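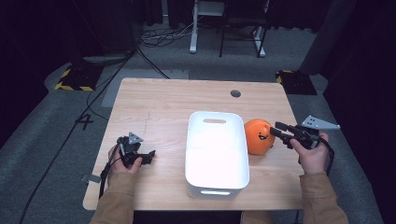
White plastic bin with a handle opening at each end.

Cleaning plastic storage bins

Plastic bins pick up grease and dust, and wiping them with a dry cloth only moves it about. Empty the bin and shake it out over the sink. Stir 2 tablespoons of bicarbonate of soda into 1000 ml of warm water and wash the inside with a soft sponge. Scourers scratch and the scratches hold dirt.

Use an old toothbrush round the handle holes. For felt-tip marks, dab on a little white vinegar, leave for 2 minutes and rinse. Stand the bin upside down to dry before you stack it.

Updated 3/24/20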